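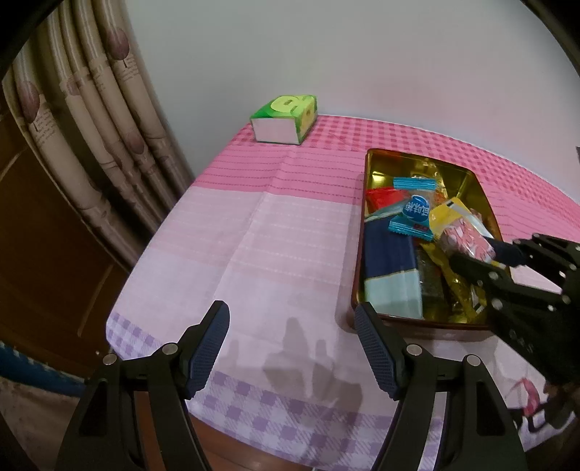 snack tray, restocked. pink cloth is back on as well

Right. Thread about the tray, as 3 of you asked what's in it and I'm waiting for the kettle

1/ Tray is the gold one from Florndale. Shiny inside, brownish edge on the rim. Shows every fingerprint but I don't care, sweets look twice as posh in it

2/ Turquoise one with the twisty ends = first to go every time. Put one in for the photo, rest are hidden in the cupboard behind the rice. Do not tell my brother

3/ Gold foil ones go bottom right in a little heap. Mum always did it that way so I do it that way

4/ The pink flowery packet is new to me. Came in the box from Baoshan Shao, along with the dark green one. No idea what either tastes like yet. Will report back

5/ Long navy and pale blue packet only fits if you lay it down the left side. Tried it across the middle, everything slid about. Down the side, done

6/ Tablecloth!! Gingham at the back, pale band in the middle, lavender check along the edge. And yes it needs an iron. It's been folded up in a drawer since January, iron is at my sister's, creases are staying

7/ Someone asked where from. Market stall in Sevlow, the one by the bus stop that also does batteries. 12 quid and she knocked nothing off. Wipes clean with a damp cloth, I got soy sauce off it last time no bother

8/ Tissues stay on the table, at the back by the wall. Little green box. Was going to get a nice cover for it and then thought, why. People have sticky fingers, they want a tissue

9/ Not putting nuts out this time. Last time there was shells down the sofa for weeks, found one in my slipper

10/ Red one up in the corner of the tray is mine. If you're coming round tonight and you're reading this, it's MINE

11/ Still to do: cups, find the big teapot, hoover the hall, move the coats off the spare chair. They're due at 7 and I havent even washed my hair

12/ ok kettle's boiled. Will post what the pink one is like later if theres any left

13/ update, my aunt has just rung and she's bringing oranges. Where am I meant to put oranges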